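The Cloth at the Bottom of the Drawer

A feature on cleaning cloths, the tables they are used on, and why we fold them so badly

3 September 2020

In the kitchen where I grew up there was one cloth. It hung over the tap, it was gray, and it was used for everything: the table, the stove, the floor if something fell, sometimes my face. When it became too sad my grandmother cut it in two pieces and it went on living under the sink. I do not remember that a new cloth was ever bought. New cloths seemed to come from old shirts.

Today I have a drawer. In January I took everything out of it and put it on the kitchen table, and I was ashamed, a little. Cotton squares, linen towels with burned corners, yellow sponge cloths as stiff as bread, and the soft colored ones that are sold in packs and that multiply when the drawer is closed. I had bought most of them without thinking. I began to ask myself what I was wiping with, and on what, and I have been asking other people since then.

The first place I went was Trerkside, a small laundry on the edge of our town which washes for restaurants and for two guesthouses. They handle 684 cloths on an ordinary morning, and the sound of the place is like rain on a car. I was allowed to stand beside the folding table for as long as I did not touch anything. What I noticed was how little the workers there looked at their hands. A cloth was taken by two corners, given one shake, laid down, folded in half and in half again. It took less time than I need to find the corners.

I tried it at home with my own drawer. A thin linen towel obeys. It remembers the iron and falls where it fell before. The fuzzy kind is more difficult, for it holds on to itself, and if you drop it on the table it stays in the shape of the drop, with a hill in the center and the corners hidden below. You must first open it, and to open it you must find an edge that is really an edge and not a fold.

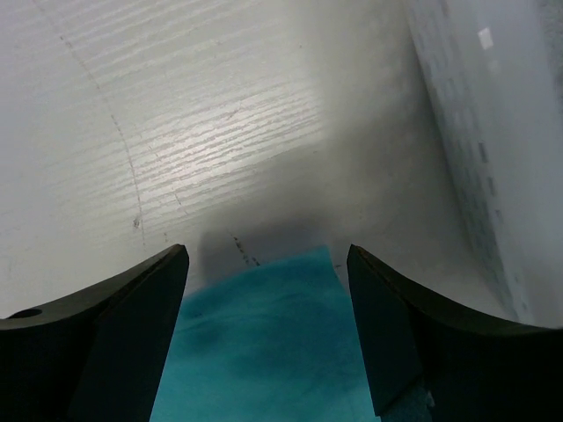
At the laundry they taught me a small trick for this. You do not search for the corner. You take the cloth at its highest point, lift it, and let it hang, and the corners come down by themselves. Then you catch the lowest one with the free hand, slide along the hem to the next, and the work is done. I have practiced it many evenings and I can now do it four times from five. The fifth time I get a triangle.

The material matters more than I believed. Cotton drinks slowly when it is new, and it becomes better with each wash for the first year. Linen dries quickly and leaves very little behind, so it is good for glasses. Microfiber is made from very fine threads, often split, and between the threads there is room for water and dust. This is also the reason it should not be washed with a softener. The softener covers the threads and fills the small spaces, and after some washes you are only pushing the water from one side of the table to the other. I did this for years. I thought the cloths were tired.

Another mistake of mine was to wash them together with cotton towels. The fuzzy cloth collects lint from everything near it and then gives it back to your windows. Wash them alone, or with other synthetic things, in warm water with a small amount of detergent, and let them dry on a line.

Then there is the surface. My table is white, and white is an honest color in the morning and a cruel one at noon. Every dry streak can be seen. A friend of the family who restores furniture, under the name Surel, told me that most damage to tables does not come from hot pans or from children. It comes from wiping in circles with a cloth that has one grain of sand in it. He wipes along the grain, in long strokes, and he turns the cloth to a clean side often. If you fold it in half twice before you begin, you have eight clean sides to use, and this was for me the first good argument for folding. Before that I thought it was only for people who like to open a drawer and be admired by it.

Color is the last question, and here the people I asked did not agree. At Trerkside each color has its room: one for glass, one for kitchens, one for bathrooms, and they never cross. The owner of Texier, a household shop near the station which has sold cloths and brushes for 128 years, finds this too strict for a home. In the shop window there is a pile in every color, and customers choose, I was told, by what goes with their tiles. I followed the laundry. Blue-green is for the table, the yellow is for the stove, and the old gray ones may have the floor.

I also wrote to Jetness, who supply the laundry, to ask how long such a cloth should last. Their answer was 325 washes if it is treated well. I made a calculation on the back of the letter and found that some of mine could live longer than my washing machine — a strange thing to feel responsible for.

My drawer now contains nine cloths. The others went to a neighbor's garage, where there are motorcycles. In the evening, when the table is wiped, I rinse the cloth, press it flat with both hands, and hang it over the tap, in the same place as my grandmother did.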